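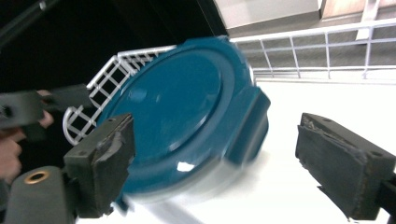

Every spring somebody tells me to run the household like a fund manager. I have tried most of it at the kitchen table with a calculator, and a fair amount doesn't survive the calculator. Sums below are mine, in pounds.

## Buying shares with the shopping money

The advice is to skim what's left of the housekeeping each month and put it straight into the market. Fine, if there's anything left. Before you do, look at the dealing fee. My old broker, Comel, charged a flat fee that looked tiny until I set it against the £30 I was putting in. I now let the money pile up to £250 and buy once.

## New listings

Be very slow here. When Zaditz floated, two people at work told me to get in on the first morning. I asked them what the company earned and neither could say. I put in £631, against my own rule, and when I sold the following May I got £454 back. Perhaps I was unlucky. I'd still do these things first:

- Read the risk section of the prospectus before the glossy part with the photographs.
- Find out who is selling. If the founders are cashing in most of their stake, ask yourself why you'd be buying it.
- Look up when the staff and early backers are allowed to sell. The price can sag around that date.
- Wait for one set of results. You may miss a jump, and you'll have to live with that.

## Paperwork

A ring binder does the job. One plastic pocket per holding, contract notes at the front, dividend slips behind. Yurii Kravchuk, who ran the evening class I went to in Trastthorpe, wanted us all on a colour-coded spreadsheet. Mine lasted until the laptop died. Keep a paper list of account numbers somewhere dry, and never write passwords on the same sheet.

## Apps that round up your change

I used Alva for a winter. It rounds each purchase up to the next pound and invests the difference, then takes a monthly charge. Buy a lot of small things and it might suit you. I do one big shop and very little else, so the charge ate most of what it saved. Work out your own figure before you believe the advert.

## Checking prices

Once a month, with a cup of tea. I've never made a good decision from looking at a share price while waiting for the potatoes to boil, and I've made at least two bad ones.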